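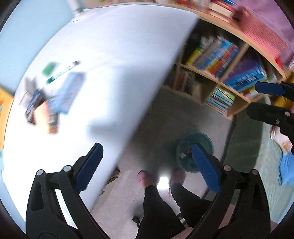 白色纸或板上的笔和几样小东西

社区 > 居家生活 > 文具与手账
标签:白板笔 / 纸张 / 收纳 / 求推荐

白板笔到底该横放还是竖放

蓝墙小屋
家里给孩子和自己都备了白板笔,平时写周计划用。最近连着3支写出来发灰,颜色断断续续,其中一支是一月份才买的Niskanen,用得不多。我一直是笔尖朝上插在杯子里。楼下文具店的人说必须横放,我妈说笔尖朝下才对。想问问大家平时怎么放,发灰的笔还有没有救。

Tibor Balogh
白板笔横放。墨水里有颜料,竖着放久了会沉,笔尖朝上的话颜料都到尾部去了,写出来自然发灰。先盖紧笔帽,笔尖朝下放一晚上,第二天在废纸上画几道看看。能恢复就继续用,恢复不了多半是溶剂跑掉了,换新的。

半糖豆浆
同意横放。补充一点,盖笔帽要听到咔的一声。我家大部分笔都是孩子没盖紧才废的,跟怎么放关系不大。

恩妮克
我不太同意楼上几位。我在培训机构管教具,笔一直是笔尖朝下插在笔筒里,写得很顺,也没漏过。横放占地方,抽屉里一滚就找不到。说明书上写横放是最稳妥的说法,不代表别的放法就不行。

Tibor Balogh
回恩妮克:你们用得快,一支笔没几天就写完了,当然看不出区别。家里一支笔可能放半年。笔尖朝下放久了,笔头吸墨太多,夏天开盖容易滴,我裤子上就有过一块,洗不掉。

恩妮克
夏天滴墨这个我承认有可能,不过我们教室常年开空调,没碰到过。

蓝墙小屋
谢谢各位。昨晚把3支都倒过来放了,今天试了一下,绿的和黑的恢复了,写在白板上很清楚。红的还是不行,笔头摸着发硬。

半糖豆浆
红的扔了吧。笔头硬了就是干了。有人往里面滴酒精,我试过,能写几行,颜色很淡,擦的时候还糊成一片。

Ottó Vida
滴酒精要看笔。酒精性的可以凑合几天,水性的滴了没用。笔杆上一般有标,没有标就看味道,味道冲的大多是酒精性的。另外不要用镊子把笔头拔出来,我拔过一次,塞不回去了。

纸堆里的人
顺便问一下,有没有人不用白板,直接在大张白纸上做计划的?我觉得白板擦了就没了,想回头查上个月干了什么都查不到。

蓝墙小屋
我之前用过纸,一周一张,后来嫌卷起来没地方放。你用的什么纸?

纸堆里的人
Skondano的素描纸,比打印纸厚,水性笔写上去不怎么透。一包够我用大半年。写完对折两次,按月份夹在文件夹里。不想买整包的话,文具店散卖的4开白卡纸也可以,就是折痕处容易裂。

恩妮克
白卡纸加一。提醒一句,别拿油性记号笔在上面写,会透到桌面。我有一张浅色桌子就是这么毁的,橙子皮、牙膏都擦过,最后用酒精棉片擦掉一大半,漆也跟着花了一小块。

青石板
擦油性笔的印子有个办法,用白板笔在印子上面再描一遍,趁没干马上擦,能带下来不少。白板和瓷砖上好用,木头桌面不行。

Ottó Vida
这个办法我试过,有效,要重复几次。旧印子就难了,留了几个月的基本只能变淡。

路过的章鱼
牌子方面说一下我的体会。Goda的便宜,一盒5支,黑色和蓝色没问题,绿色偏淡,远一点看不清。Niskanen贵一些,写起来滑,笔帽紧。Grerkico的可以加墨,我买了一套,加墨的时候弄得满手都是,后来就闲置了。

Tibor Balogh
Grerkico加墨要慢,滴几滴等一会儿再滴。我那支加过几乎11次,笔头磨圆了,还能写。算下来比一直买新的便宜。

半糖豆浆
给孩子用的话我不建议加墨的,洗衣服太麻烦。

蓝墙小屋
收纳呢?横放的话大家都用什么装?我试过鞋盒,太深,笔都压在底下。

青石板
浅一点的餐具盒就行,分格的那种,一格黑的一格彩的。我家抽屉高度不够,就把隔板拆了一块。

纸堆里的人
我用旧铅笔盒,合上刚好不滚。装不了多少,对我够用。

恩妮克
我还是笔筒,笔尖朝下。习惯了。

蓝墙小屋
好的,我先买个餐具盒试试。红笔打算单买一支Niskanen,有人知道单支在哪里买吗?网上看到的都是整盒。

路过的章鱼
学校旁边的小文具店一般拆开卖。买的时候在纸上划两下再付钱,有的在架子上插了很久,拿回来也是灰的。

Ottó Vida
对,还要看店里是怎么摆的。我常去的那家全部笔尖朝上,我都挑刚拆盒的拿。

蓝墙小屋
明白了,明天下班去看看。买到了回来更新,2022年8月之前买的那几支就不折腾了。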